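August – by the Stunuvard school studies group

4.2 Reading logs and the late bus

Most of the drop in returned logs came from students riding the late bus. Not grade level, as we first thought. At Borker the logs went home in a folder and came back, or didn't, by first period. Waton used the same log but collected it at lunch. Of 399 students in the two middle schools, 17 never turned in a single page, and all of them were left in the totals. We compared return rate against ride time.
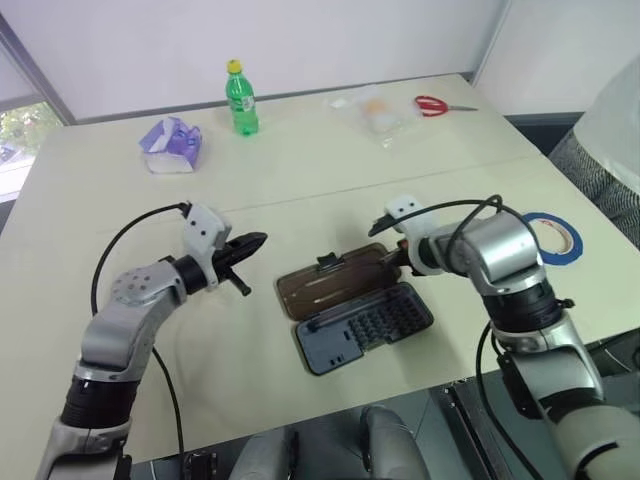

Ride time was taken from the district route sheets, so it misses kids who get dropped at a relative's house. A weak spot. We tried asking homeroom teachers to fix the sheets by hand – too slow, and answers came back in diferent forms. Route sheet times stand for everything below.

Figure 2. Two robot arms over an open screwdriver-bit case on a table. 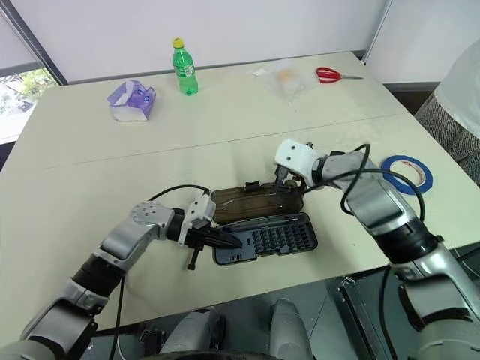 One homeroom teacher at Waton wrote back that the long riders do read, mostly on the bus, and the log is what gets lost. Fits the quiz scores, which barely move with ride time. So the log may be measuring folders more than reading. Iyamu runs a paper-free log and would make a good comparison, but it's data only start in spring and we leave them out. Section 5 takes up the quiz scores by school.

Contact the study group | Back to top
2 comments | 17 shares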